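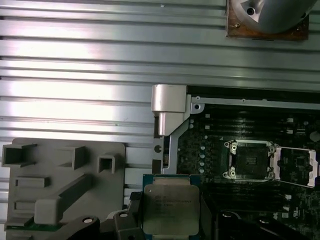

Vol. 2, p. 70

3.2 Gathering examples at the bench

Most of what our system knows about handling processors it learned from people. Every example in the Nudia set begins with a person steering the arm through the job by hand controls, watching the wrist view on a monitor, and the policy is later trained to copy those movements from the same view. We think this is the most enjoyable part of the whole project to write about, and also the part that papers tend to pass over in a paragraph, so we have given it some room.

Figure 1. Wrist view while collecting a processor placement example. The chip is held just above the board, with the socket empty and its load plate open.

The wrist camera is the only one the policy gets to see through. We wanted it to be so from the start. A fixed overhead camera gives a lovely picture of the bench, but in our early trials at the Akpan workshop the gripper covered the socket just when the view mattered most. From the wrist, the chip stays near the same place in every picture, and what changes is the board behind it. The fingers are in view as well (Figure 1), so the policy can learn how the chip sits between them and correct for a grasp that is slightly turned.

The price is glare. Ribbed metal throws back a great deal of light, and in Figure 1 some of the ribs are close to white. We tried softer lamps and a sheet of tracing paper over the window, then decided to leave the lighting alone and let it vary from morning to evening. Examples gathered at 9 am look quite unlike those gathered at 4 pm, and we are glad of it — a policy trained on a single lighting setting did poorly as soon as a cloud went over.

Each example covers one attempt, from the moment the fingers close on the chip to the moment they let go. The person at the controls presses a pedal to start and again to stop. We asked them to work at their own pace and to keep going after a small mistake. These recoveries are precious! Someone who comes in a little too far to one side, lifts, turns the chip and tries again has shown the policy something that a clean run never could. Our first batch had very few of them, as everyone was trying so hard to be neat, and the policy trained on it would freeze whenever it missed.

We collected 2,417 examples in all, with 2 people sharing the controls. The board was moved between attempts, sometimes by the width of a finger and sometimes by a good deal more, and the starting pose of the arm was changed too. We set 70 examples aside for testing before any training was done, choosing them at random across sessions. The rest went through the Sernivlow labelling tool, where each was marked as placed, recovered or failed. Failed attempts were kept in the set with their mark, and Section 4.1 looks at whether they help.

How many examples are enough? We trained the same policy on growing shares of the set, and the gains were steep up to 1,000 examples and gentler after that. What surprised us was how much the choice of examples mattered beyond this point. Adding more attempts from a board position already well covered did next to nothing, while a short session with the board turned to a new angle gave a clear lift. We now plan sessions around the gaps, using a simple map of board positions that the Clirnton software redraws after each batch. The next section describes how that map is built and how the sampling weights are drawn from it.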